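In Praise of the Badly Folded T-Shirt

By Clem Baxter
2025-12-01

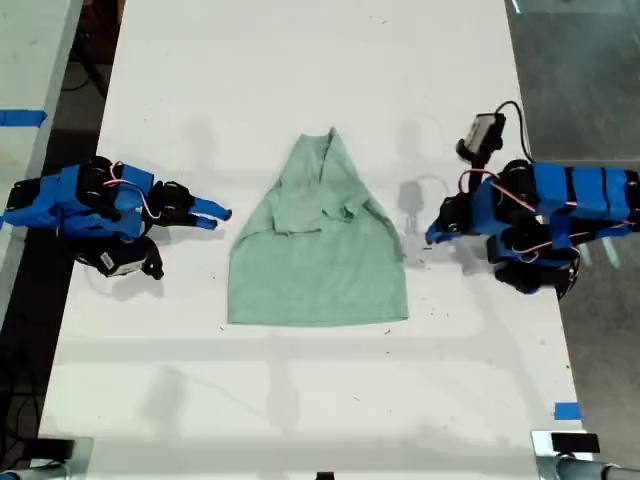 A green shirt, partway folded, on a white tabletop.

I love folding T-shirts. I love it more than cooking, more than gardening, and a good deal more than any sport I was made to play as a kid. And I'd like to make a case for the halfway point, when the sleeves are tucked somewhere, the top is all wrinkles, and the whole thing has the shape of a lampshade.

Most folding advice skips straight past that stage. You get a flat shirt, then a perfect little rectangle, and you're left feeling clumsy because yours went through a lumpy phase. Of course it did! It's knit cotton. It stretches and slides, and it grabs onto itself the moment you look away. A bedsheet is big but at least it has corners. A T-shirt has a neck hole, two sleeves and a hem that may or may not be straight, depending on how cheap it was.

My friend Sioned Penry folds hers in the air, chin on the collar, arms out like she's measuring fish. It takes her no time at all and I've never been able to copy it. I'm a table folder. Give me a big pale surface at hip height and I'll happily work through a whole family's laundry with the radio on. The bed is too soft (everything sinks, and then you're folding the quilt too). The couch is worse. The top of the dryer is fine for socks.

So here is my opinion, and I'll defend it at any dinner party: the bottom half of the shirt matters and the top half hardly does. Get the hem straight and the lower part smooth, and you can be pretty careless about what happens up by the shoulders. Those creases end up inside the fold anyway. I spent years fussing over sleeves, lining them up and pressing them down with the side of my hand, and the shirts came out of the drawer looking just the same as the ones I'd rushed.

Diane Beaudoin disagrees with me on this. She starts at the collar and says a shirt that's crooked up there will be crooked all the way down. She may be right about dress shirts. For tees I'm not budging, and I folded 300 of them for a charity run in June, so I've had practice. By the second box I'd stopped touching the sleeves except to flip them in, and the stacks stood up beautifully.

I'll give Diane one thing, though. She never leaves a shirt half done, and I do it constantly. The phone rings, or I start thinking about lunch, and when I come back there's one lying there with its shoulders bunched up and its hem perfectly flat. I used to shake it out and start over. Now I just pick up where I left off, fold the bottom to the top, give it one pat and reach for the next one. Try it on your next load, and start with the softest, oldest tee you own.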